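4.2 Where the outpatient money went

Once the purchase ledgers for Farkenia were matched to the ward openings, the pattern we had hoped to test came through with great clarity. The provincial health office paid for 12 clinics under a single building contract, and the published tender listed 200 beds across them. Our site records from April show that 6 of the clinics had no admitting ward at all. They were working as day units, seeing patients in the morning and locking up by late afternoon. For anyone who studies public hospital spending this is a wonderfully rich case, as the contract, the tender and the delivery notes all survive and can be read side by side!

The equipment lines are even more rewarding. Stimero, the main supplier, billed for fitted treatment rooms, while its subcontractor Psarras billed separately for the same plumbing and wiring. We found the overlap by sorting invoices by room number – a simple step that the earlier audit had skipped. Small recurring purchases, such as linen, drinks and printed forms, were logged far more carefully than the large ones, and they gave us a reliable check on which buildings were in daily use.

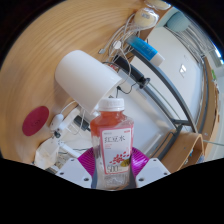 Figure 3. Bottled red bean water, label marked "500".

Patient numbers tell a similar story. The Flusier clinic, the busiest of the group, registered up to 3,000 visits in a month, yet its staffing budget was set at the same level as that of clinics still waiting for a pharmacist. Managers there had asked twice for the formula to be changed, and both letters are in the archive with the office's stamp of receipt. We were delighted to find them, because they let us date the first warning to well before the second round of payments. Section 4.3 takes up those payments and the terms under which they were approved.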